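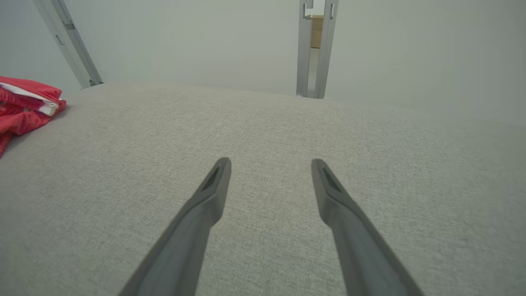
I've been keeping a sourdough starter since April and I want to write down what I learned before I forget it. Short thread.

1/ The starter came from Haruna Sakai, who gave me 50 grams in a jam jar. I fed it equal weights of flour and water every morning. It did very little for 3 days, then doubled by lunch.

2/ Buy a scale. I used cups for the first two loaves and both came out flat. A cup of flour changes a lot depending on how you scoop it.

3/ My dough is 80% hydration now. I started lower and worked up. If it sticks to everything, wet your hands. Don't add flour.

4/ Kitchen temperature matters more than the clock. In April the first rise took all day. In July it was done before I got home from work and I baked a puddle.

5/ I use Romeck bread flour for most of it and a little rye. Tried the Morikawa whole wheat too. Good flavor, tighter crumb. I'd keep it under a third.

6/ Someone asked about cold proofing. Yes, overnight in the fridge, covered. It's easier to score cold dough and the crust blisters more.

7/ Dutch oven, lid on for the first half of the bake, then off. Mine has a chipped handle and works fine.

8/ Let it cool before cutting. I still get this wrong. The middle goes gummy if you slice it hot.

9/ Leftover starter goes into pancakes or crackers. Saulius Petrauskas sent me a cracker recipe with caraway and I've made it every week since. Will type it up this weekend.

10/ Going away? Feed it, put it in the fridge, leave it alone. Mine sat for two weeks in August and came back after two feedings.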